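Hi Elsie,

Sorry this one is a few days behind. I had most of it typed up on Friday and then the boiler went, and by the time there was heat again I'd lost the thread. So here's the January 16, 2023 update on the paper-waste part of the Treloar grant, in no special order, with the money stuff near the end.

The short version is that we're mostly where we said we'd be. The tabletop work is going well, the sorting guide is late, and the collection bins are a mess that I'll get to.

You asked last time how we decide what counts as "crumpled," and I gave you a pretty weak answer on the phone, so let me try again. We use three grades now. A ball is a sheet that's been squeezed up tight in one hand and more or less holds its shape when you put it down. A wad is looser, usually with a fold or a peak in it somewhere. And a flat is a sheet that's been scrunched and then opened back out, so it lies down but never really lies flat again (you know the kind, the edges always come up). Dean Bunting wanted a fourth grade for torn pieces and we argued about it for most of a lunch. I won, for now. Torn pieces go in with whichever grade they look most like, and if that turns out to be a bad call we'll split them out in March.

The reason we care so much is that the three grades don't behave alike when you're clearing a table. Balls roll. You reach for one and nudge it, and off it goes toward the edge. Flats are the opposite problem - they stick down to a shiny surface and you end up chasing a corner with your fingernail. Wads are the easy ones, and everybody likes the wads. When we first set this up we mostly used balls, because that's what you make when somebody hands you a sheet of paper and says "crumple this," and our early numbers on clearing looked odd for exactly that reason. Maiara Pimentel spotted it. She went back through the first batch of notes and found that we'd hardly used a flat at all!

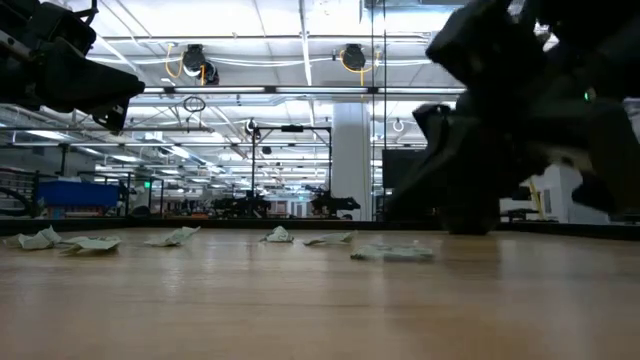
So since December every layout has had a mix in it, and the person setting the table isn't allowed to make a tidy pattern. That's harder than it sounds. Left alone, I will put things in a row every single time, and so will Fredy, and we've both been told off for it. What we do now is scatter the paper and then leave it wherever it lands, unless something has gone on the floor. Maiara still thinks my scatters look like rows. She may be right.

We've logged 1767 pieces cleared so far, which puts us a bit ahead of the plan. Those are pieces and not sheets, so please don't let anyone multiply it by the weight of a sheet and put it in a slide (Lionel, I'm looking at you). The paper itself is all pale scrap from the print room, blank or close to it. I'd hoped to have colored paper in by now, but the print room hardly throws any away, and buying new paper in order to crumple it felt wrong on a waste project. If you know of an office that's getting rid of old colored stock, I'd take it off their hands tomorrow.

One thing I didn't expect is how fast paper wears out. You can crumple a sheet, open it, and crumple it again a handful of times, and after that it goes soft like cloth and stops holding a crease. A soft sheet is no good to us, it just flops. We were reusing pieces far too long in the fall because we felt virtuous about it. Now each piece gets 8 rounds and then it goes to recycling. Fredy Villanueva keeps the used ones in a box under the stairs, and he writes the start date on the lid and gets quite stern if you take from the wrong box.

The table surface has been its own little saga. The glossy finish looks nice and wipes down in two seconds, but the overhead lights bounce right off it, and pale paper next to a bright streak of light is honestly a pain to see when you're going through the pictures afterward. I priced a matte mat from Ondska and had it in the cart. Then Dean pointed out that most meeting rooms have shiny tables, and that if we're writing a guide for people who clean meeting rooms we should be working on what they've got. So we're keeping the gloss. I've moved the mat money over to bins.

Which brings me to the bins. The Stulix ones came with lids that swing inward, and a flat sheet catches on the lid about as often as it goes in, so people have started taking the lids off and piling them behind the door. I've asked whether we can swap for the open-top kind. They said yes, but only for unused bins, and of course ours are used. I'd like to talk this over with you before I spend anything, as it would come out of the same line as the printing.

On the sorting guide: it's late and it's my fault. The text is done apart from the page on mixed waste, and Lionel Clegg has read it and sent back 27 comments, most of them fair. Two of them contradict each other and I need to sit down with him. I still want it out in March. We'll print 80 copies to begin with and see who asks for more.

Money. We're under on supplies, since scrap paper is free, and a little over on hours, mainly from redoing that first batch. The two nearly cancel out. I've attached the sheet, and the line marked "Besov" is the shelving, which I know has a silly name but that's what the supplier calls it. The invoice went in twice by mistake and the second one has been voided, so ignore it if it turns up at your end.

What I need from you is a yes or no on the bins and a date for your visit. Any afternoon works for us except Wednesday. Come hungry, Maiara has started baking again.

Thanks for being patient with me!

Fredy says hi. I'll send the mixed waste page as soon as it's readable.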